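# Counter Notes: Headphones, Cords and the Marble Top

Gallery page for the small-items section of the Boychuk flat inventory. Entries cover the marble counter and the things kept on it: two sets of headphones, their cords, and whatever else had collected along the wall. The headphones are sorted by color and cord type. Condition notes are by Manon Gosselin. Storage notes are by Vasilică Anghel, who also wrote the labeling scheme in use since January.

Terms used on this page:

- **Cup**: the round housing that sits over the ear.
- **Pad**: the cushion on the inner face of the cup.
- **Slider**: the part of the headband that sets the height of the cup.
- **Drop**: the length of cord between the cup and the plug.

## 1. White headphones, red cord

The white set has black pads and glossy white cups. The headband is adjustable, with flat white plastic brackets joined by thin metal rods. The upper bracket is printed "JIN DUN PX1" in black, and that marking is used as the item name on the label.

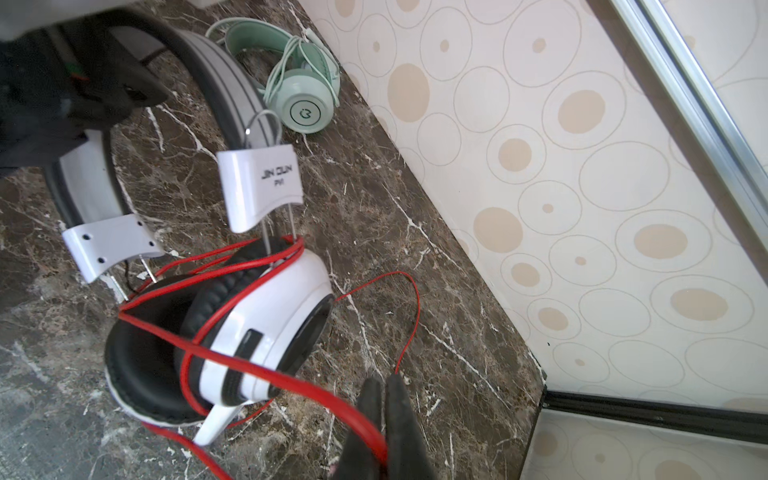
Exposed rods need more care than a closed slider. Hold the bracket when changing the height, and do not pull on the cup. A rod that has been bent at the bracket will usually bind on one side, and the two cups then sit at different heights. Correct this by hand only if the bend is slight. Do not use pliers on a rod with a bright finish, as the jaws leave marks that later catch in the bracket.

Red cord goes under tag R in the Anghel scheme. The tag is tied to the drop a hand's width below the cup, where it can be read with the set hanging or lying flat. Do not tie it at the plug. A tag at the plug gets pushed into the socket and tears.

Untangling procedure for a thin cord:

1. Lay the set on its side with both pads facing the same way.
2. Find the plug end and free it from the headband before touching the loops.
3. Work back from the plug to the cup. Open each loop as it comes and leave the rest alone.
4. Let the cord hang for a minute to lose its twist.
5. Coil it loosely, palm width, and close it with one soft tie.

A knot that will not open with fingers goes to Liette Melnyk. Needles and tweezers are not to be used on cords with thin insulation.

## 2. Headband and cord routing

The band on the white set is black outside, with a gray padded strip inside. Padding of this type holds dust along the edges. Brush it dry first, then wipe with a cloth wrung out in plain water. Alcohol wipes are kept for metal and hard plastic only. They dull a printed marking after a few passes, and a label that cannot be read has to be replaced by a written tag.

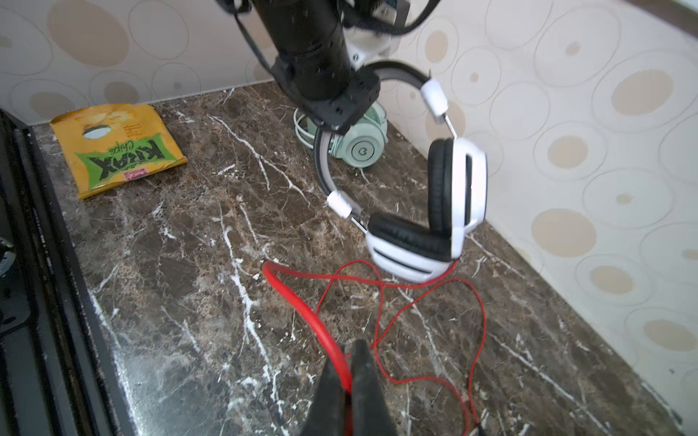
Vented cups get the brush only. No cloth, no water, no canned air held close to the slots. Set the brush at a low angle and draw it along the slot. Brushing across the slot pushes dirt inward.

Cord routing on the counter follows one rule: cords run along the wall side, with the free end toward the back. Two red cords of different thickness are logged separately even when they are lying together. The thick one is recorded as R-2, by gauge, with no item name until it has been matched to a device. Thérèse Thibodeau holds the list of unmatched cords. At the last check it had 94 lines, most of them chargers from the Cikside move.

Hanging storage was considered for over-ear sets. The points on file are:

- A hook narrower than the band puts a permanent dent in soft padding.
- A wide wooden peg is acceptable for sets with a closed slider.
- Sets with exposed rods are stored flat until the peg has been tested with them.
- A cord must never carry the weight of the set.

The peg rail on order is the Grikwood pattern, 400 mm, with two fixing points. It will go on the side wall by the door. The patterned wall behind the counter is not to be drilled.

## 3. Marble surface

Dark brown polished marble, with white and cream veins and patches of tan and rust. The veining makes thin items hard to find. Pale wires lie along the white veins and are easily missed when the counter is cleared, so the check is done by hand as well as by eye: one slow pass with the flat of the palm, wall side to front.
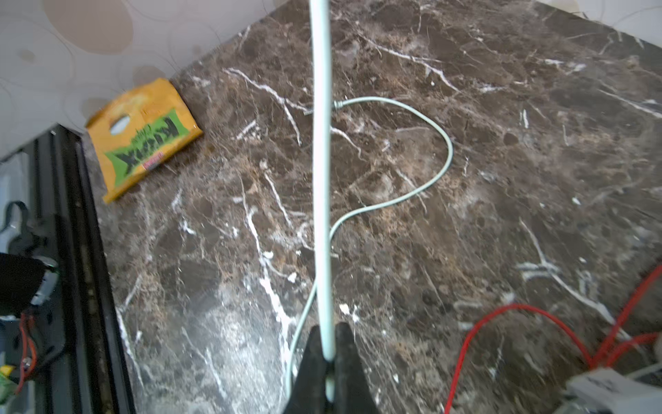 Food packets are logged as "kitchen, return" and are not given a number. The packet is moved before any cleaning starts, and oil from snack packets is treated as a spill even when the bag is closed. Polished marble does not soak up oil quickly, but a print left over a weekend can show as a dull patch in side light.

Cleaning sequence for the top:

1. Lift all items. Do not slide them. Grit under a plastic shell will scratch polish.
2. Dry microfiber, following the long side of the counter.
3. Damp cloth with a few drops of neutral soap.
4. Second damp cloth, no soap.
5. Dry cloth until no streaks show from a low angle.

Vinegar, lemon and bathroom cleaner are excluded. All three etch the stone. Noémie MacPherson tested a Fulteck stone spray on an offcut and recorded no change in gloss, but the spray leaves a film that picks up lint from headphone pads. Soap remains the standard.

The wall behind has a cream ground with outlined circles and tan dots. It is wiped dry only. The joint between wall and stone is cleaned with a cotton swab, in short strokes, lifting at the end of each.

## 4. Mint-green headphones, coiled cord

Logged under tag G. The pad is a slightly deeper green than the shell, with visible stitching. Stitched pads are inspected at the seam before anything else, starting next to the cord entry and going once around the cup. A loose thread is trimmed with small scissors and not pulled.

Coiled cords are not wound tight. The coil is left at its resting length, and only the straight section is folded. Wrapping a coiled cord around the cup or band is acceptable for a short move between rooms. For storage it is taken off, as constant tension opens the coil near the cup and it does not close again. Add a soft tie at the end of the coil, then a second one at the middle of the straight section.

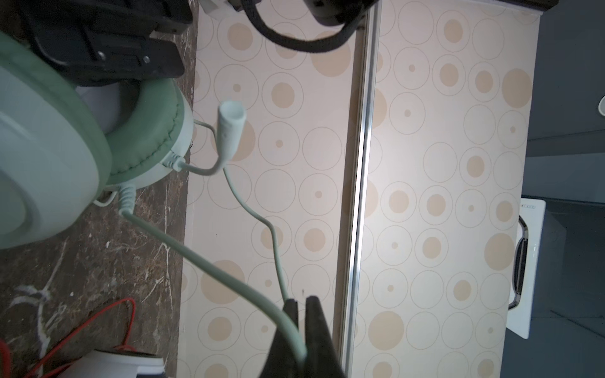

*Mint-green set, tag G. Coiled section at the cup, straight section running down to the right.*

Open items for the next pass, Monday:

- Match R-2 against the unmatched cord list (Thibodeau).
- Confirm peg diameter with the rail supplier (Anghel).
- Replace the worn soft ties in the cord drawer.
- Add a pad seam column to the condition sheet (Gosselin).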